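Grave blanket

A grave blanket is a flat arrangement of cut evergreen branches laid over a grave for the winter months. It is one of the best-loved cold-weather customs in American cemetery flower work, and a wonderfully sturdy one: a well-made blanket can lie outdoors from late fall until the spring cleanup and still look green for most of that time. The custom is strongest in the Midwest and the Northeast. Smaller versions are called grave pillows.

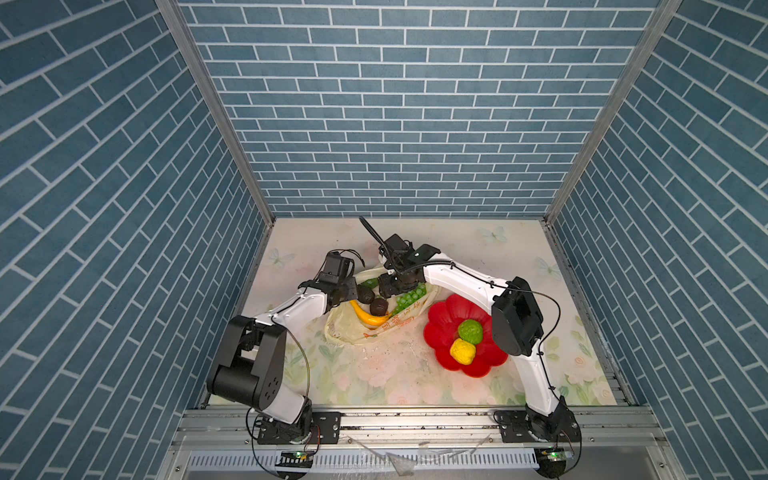
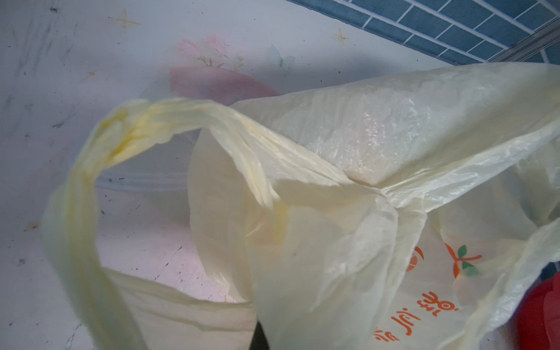
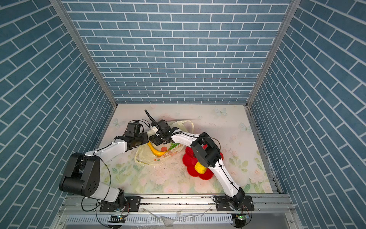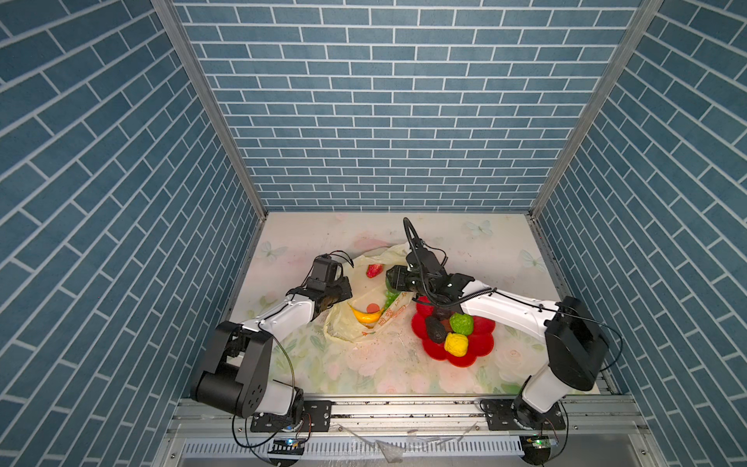

Daryna Antoniuk holds that a blanket should never be judged on the day it is laid, and that balsam in particular looks better after its first hard frost, when the branches have settled and the whole piece lies flat. Growers do not all agree with her about balsam, but the advice to give a blanket a little time before fussing with it is widely shared.

Materials

The base is usually a rectangle of wire mesh, straw or foam. Branches are pushed in or wired on in overlapping rows, starting at the outer edge and working inward, with the tips pointing out. Balsam fir is the classic choice for its scent and its soft, full look. White pine gives a looser, feathery blanket, and cedar drapes beautifully over the sides. Spruce is very handsome but drops its needles sooner.

The center is where a maker gets to show off! Pine cones, dried hydrangea heads, holly, red ruscus and waterproof ribbon are all common. Some families add something of their own – a small wooden bird, a sprig from a garden shrub – and florists are generally happy to wire it in. Fresh flowers are rarely used, as they brown at the first freeze.

Size and placement

A full blanket covers much of the length of a single grave, while a pillow sits close to the headstone. The Olero pattern, still followed by many small shops, calls for 40 branches on a full blanket and a bow set slightly above the middle. Double blankets are made for couples buried side by side.

The blanket is fixed to the ground with wire pins at the corners. Pinning is easiest before the soil freezes, so orders tend to begin in October. Cemetery rules differ a good deal. Livudus Cemetery allows two decorations per grave in winter and counts a blanket as one of them, and many grounds set a date in spring after which anything left is cleared away.

Making and teaching

Blankets were long a home craft, put together on a kitchen table or garage floor, and plenty still are. The Hordiienko flower shop opened its blanket workshop to the public on Tuesday, November 16, 2021, with Petro Vakulenko teaching the edge rows and Hanna Fedoruk the bows. Shops in Dekudside made 338 blankets that season.

After winter

Old blankets can be taken apart and the branches composted once all wire and ribbon are off. Mesh frames last for years, and many shops take them back to fill again the next fall.

See also: cemetery wreath, grave saddle, evergreen roping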